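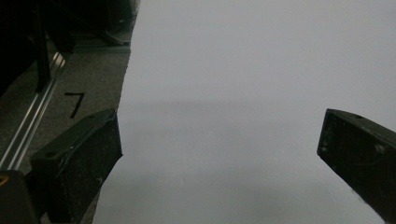
According to Hollis Delacroix, the fingers should have been redesigned two versions ago. Tobias Abernathy disagrees, and the pair on the Erine gripper are still his: black, square at the tip, scuffed along the front faces.

"A blunt tip is easy to measure from," Abernathy said. "I know where the corner is. With a curved one I'm guessing."

The two share a workshop on Polishchuk Street and have been building Erine there since August. The budget was 400 dollars and the total now stands at 490, most of the overrun going to a second motor driver. The first failed on the bench.

Flat stock is the current problem. A sheet lying on the floor offers no side to close on, so one finger has to get under the edge before the other comes down.

"Carpet helps," Delacroix said. "It gives a little. On a hard floor the tip just pushes the sheet away."

Their log lists 232 attempts at the edge pickup, 62 of them good. Delacroix blames finger angle. Abernathy blames the controller, a Flindden board that he says reports position late when both motors run together — a fault he has worked around by moving one finger at a time.

"It's slower," he said. "I can live with slower."

Delacroix has drawn a thinner tip that bolts to the existing screw holes. Abernathy has agreed to print one pair, left and right, and run them against the old ones with the same code.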